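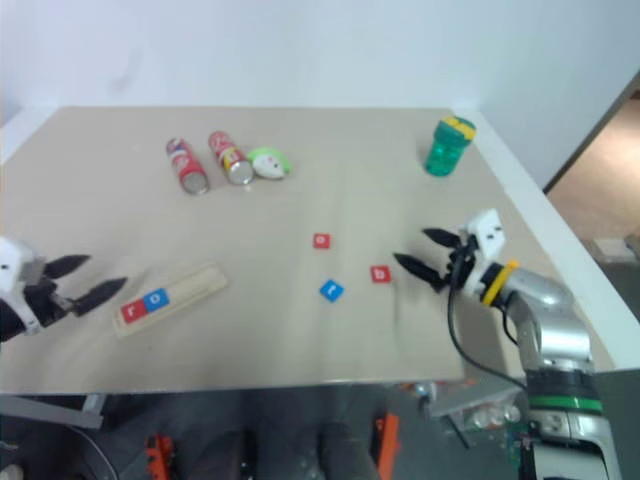 The Rimemmont Open Lab is a public open day held each February in Drisden by Kröger, a small automation firm. It is best known for its tabletop demonstration, in which a two-armed robot handles letter tiles and a narrow tray. The event is free and runs from 10 a.m. until late afternoon.

Background

Kröger moved into the former Rimemmont print works to get more floor space for its testing group. The first open day was meant for suppliers and local schools, and drew 55 visitors. It was opened to the general public the following year, with attendance reaching 808 at the most recent event. The old press hall is used for talks, and the demonstrations are held in the smaller rooms behind it.

Tile demonstration

The demonstration is called Cavent, after the software that plans the arm movements. The robot works at a plain table with a gripper on each arm. Its task is to pick up small colored tiles marked with white letters and set them in the channel of a tile holder. Tiles are laid out on the table before each run, and other household items, such as cups and soda cans, may be left there as well.

The channel is only slightly wider than a tile, so the fingers have to bring each one in nearly straight. A tile that lands at an angle tends to rest on the wall of the channel. When this happens, the operator may let the robot try again or may stop the run and clear the tile by hand. The holder itself can also shift if a finger bumps it, and the robot then has to find it again before going on. 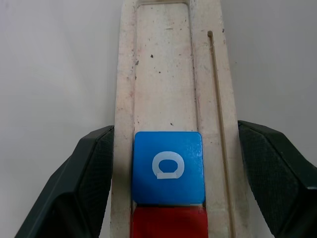 A blue tile and a red tile in the channel of the holder, between the fingers of the gripper.

Cameras near the grippers give a close view of the holder, and a camera at the head covers the table. Visitors can follow both views on a monitor by the door. Staff explain what the software is looking for during a run, but they do not talk over the start of one - the operator calls it out first.

Visits

Groups enter the demonstration room in turns and stay for two runs. Seats are given out at the front desk, and school groups are asked to book ahead. Flash photography is not allowed during a run. Children may handle a spare set of tiles at a separate table in the press hall.

Later changes

Early versions of the demonstration used a single arm and a holder fixed to the table. The second arm was added when the firm began working with loose holders, and the fixed one was retired after two more open days. A talk on gripper design now follows the last session of the afternoon.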